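Caltbridge Allotment Society
Minutes of the December meeting, held in the reading room at 7:15 p.m.

Serpil Yaman took the chair. Apologies were received from the Ammann family. The minutes of the last meeting were read and agreed with one correction: the shed key deposit is $3, as it always has been.

Water. The new meter is in and the lower standpipe has been shut off until spring. Leopold Gruber reported that the leak near the Janik plot is still there. A plumber has quoted $600 to dig up and replace the joint. Agreed to go ahead, but only if the price includes filling the trench.

Compost. The bay by the gate is full again, mostly with grass. Members are asked to use the far bay and to leave out bindweed roots.

Seed order. $200 was set aside. Potatoes and onion sets will be bought together, the rest by plot holders themselves. Lists to Serpil before the next meeting.

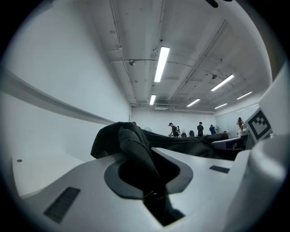 White gripper housing and black cloth
in a bright white-walled room

Fence. Two offers were heard for the north side. No decision -- the posts need checking first.

Any other business. The Surosance plot is being given up and will go to the next name on the waiting list. A gift of $100 toward the hedge was accepted with thanks.

Meeting closed at 8:40 p.m.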